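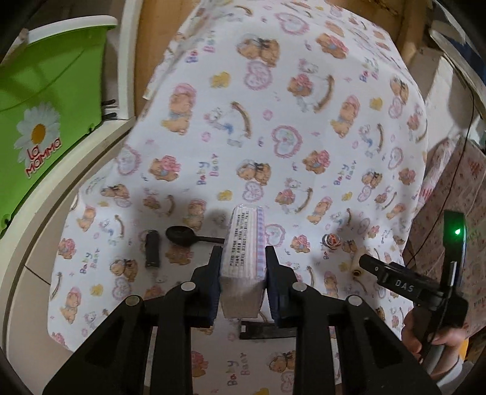

2 min read

Packing bench notebook, Flurstead
December 25, 2023. Mared Rosser

Quiet building, so I'm writing up the small-items work properly while it's fresh.

Tissue packs are my new favourite thing! They're soft in the middle, slippery on the outside, and if you squeeze too hard the wrapper creases and the pack goes back in the reject tray. With the ribbed pads gripping on the two sides and the printed face left clear, I can feel through the handles how little pressure it needs. Spoons are another story. Thin handle, nothing to get hold of, and they lie so flat on the cloth. Still want to try coming at the bowl end first.

Keeping the Baby Bear sheet on the bench for now. Yorath wanted plain grey, but our customers' stuff never arrives on plain grey, and I like the bears.

Tally since June: 486 picks written up by hand, 83 of them marked "awkward". Sostenum want 1000 before the sorting arm goes on the line at Dotham, so we're getting on for halfway.

What I really wanted to put down is how the job has changed. There are five of us on small items and we used to spend whole shifts just moving things from tote to tray. Now part of each shift is showing how we'd pick something up, then arguing about it (cheerfully, mostly). People who never said a word in meetings have strong views on rubber bands! My wrists are better for it too. The worry about hours hasn't gone away and I've asked for the Dotham rota in writing, because "nobody's losing shifts" over a cup of tea isn't the same as seeing it on paper.

To do: hair ties as a bundle, then singly. Small rings. Ask Yorath for softer pads, one pair to begin with.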